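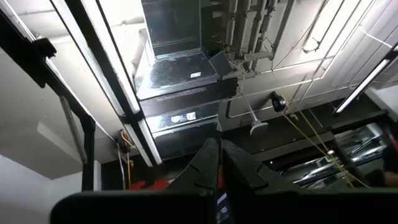 December
By Keith Tindall

Martin Favel has spent most of his working life in rooms that other people only open when something has stopped. He looks after ventilation and electrical plant in older commercial buildings, mostly small offices and workshops, and he agreed to talk to me over tea at half past three, between two jobs.

I began by asking what he looks at first when he walks into a plant space he doesn't know.

"The duct," he said. "Galvanised square duct is easy to follow. You find where it comes down and you find what it serves. After that I look at how close everything else has been put to it. People see a bit of space near a duct and they fill it with boxes."

Stacked housings are a common sight in his work. He has no great objection to them, provided each one can be opened without taking down the one above. Last winter he was called to a print workshop where a control box had been fixed so tightly under another that the cover would only lift by the width of a finger. The repair took 20 minutes. Getting at it took most of the day.

"The lad who put it in was probably very pleased with it," he said. "It looked neat. But he'd never had to go back to it."

Labels came up several times. Favel carries a roll of plain white ones and a pen, and he writes on every housing he opens, even when there is a label there already. He puts the circuit on it, the month and his initials. Printed labels are better, he says, but the printer is always in the other van.

"Two labels next to each other on the same box, you've got to read both. One might be the maker's and one might be somebody's note from years back. I've seen two that disagreed. Then you trust neither and you trace it yourself."

Tracing means cables, and he has firm views on those. He doesn't like them hanging. A bright cable, orange or yellow, is at least easy to pick out against a pale wall, and he would sooner follow one of those down to the floor than a thin grey one, which tends to vanish in the shadow at the bottom. He clips what he can on every visit, whether or not it is on the job sheet.

I asked who pays for that. "They do, I suppose, or I do. It's five minutes. I'm not going to write it up."

Lighting was the subject he warmed to most. For years he worked by torch, and he still keeps one in his jacket, but he thinks any enclosure a person has to reach into should have a proper light of its own. He doesn't mind fluorescent tubes. They spread the light evenly, though he pointed out that a long tube along one side will light the upper part of a wall nicely and leave the space under the housings dim. That is where things get left.

"Rags, caps, a screwdriver. I found a glove once with somebody's name in it. I always put my hand lamp under there before I close up."

Favel once kept a tally of his call-outs in a notebook. It reached 2,517 before the notebook got wet in a basement and he gave it up. By his own count, 1,779 of those were for faults he could put right on the first visit. The rest needed parts, or a second person, or a conversation with whoever owned the building.

Pipes and conduits he leaves to others where he can, but he does check the brackets. Vertical runs put their weight on the clamps, and a loose one will tell you so by the noise – a light tapping when the fan starts. He tests them by hand, from the top down. If a run moves more than he likes, he makes a note and rings the plumber.

He has trained two apprentices and is about to start with a third. The first thing he gives them is a cloth. They wipe down the tops of the housings before they open anything, so that the dust doesn't drop inside.

"They think it's cleaning," he said. "Well, it is cleaning. It takes 10 minutes and then you can see what you're doing."

He plans to carry on for a few more years if his knees allow it. When I asked what he would change about the buildings he works in, he thought about it for a while and then said he would like wider doors.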